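Hurkville bench cell — progress note for February
To: Fogh program office
From: Oddur Juhl, Pravuvcombe shop

Short one this time, cell was down part of the month and I'd rather be fixing it than writing.

Where we are
Two-arm kitchen cell is back up. Left arm passed its joint check, right arm passed on the second try after I redid the zero on the wrist. Run counter at 1794 cycles on the left gripper when I pulled it for service, your plan says 2000. Went early. Fingers were getting slow to close and I didn't want to lose another afternoon to it.

Gripper service done: old grease out, new grease in, brackets retorqued, both finger pads swapped. Reach test after that with the usual props out, plates on the left, corn in the basket, mug tree at the back, toaster oven on the right under the other arm.
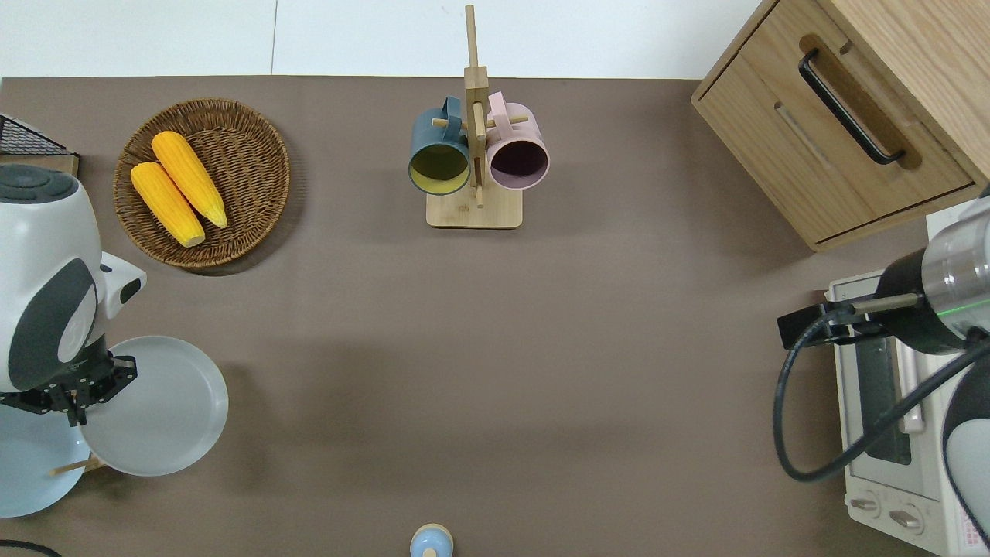
Plate grip is the one that gives us trouble. Force setting was too low after the pad swap, new pads are a bit slicker than the old ones. Bumped it one step and saved it as the default for plates only. Mugs stay where they were. Corn I haven't touched, it was fine before.

Cables
This ate most of the downtime. Arm would drop to a safe stop with a comm fault, no pattern, sometimes twice before lunch and then nothing till evening. Swapped the controller board first (wrong guess, sorry, that's the 410 dollars on the parts line). It was the connector. Pins were fine but the locking ring had backed off. Cleaned it, tightened it, put a paint mark across so we can see if it creeps. 13 shifts since with no fault.

Slack still needs doing. Want a proper strain relief and a clamp so nothing drags when the arm swings. Clamps are on order from Kisex, no ship date yet.
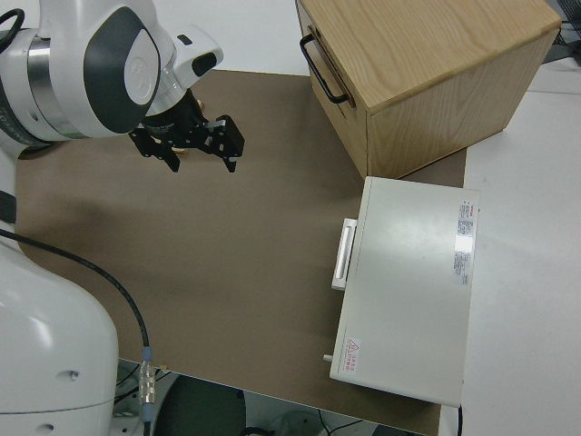
Home position re-taught on both arms after the cable work. Had the cabinet pull a little too close to the old path for my liking so I moved the approach point back and up. Costs a second or so per cycle. Worth it I think, tell me if you dont agree.

Mat stays for now. Asked before about replacing it — no money this quarter, fine, but please keep it on the list.

Spend
Controller board, 410. Grease and pads came out of shop stock. Board is on the shelf as a spare now so not a total loss.

Still open
Strain relief, waiting on clamps
Right gripper service, due next, same job as the left
Oven door handle program, slow speed only untill I recheck the wrist zero
Written startup checklist for the Hurkville people, half done

Need from you: an ok on the shorter service interval, and somebody to chase Kisex. Best time to call me is after 3 pm, mornings I'm at the cell and won't hear the phone.

Oddur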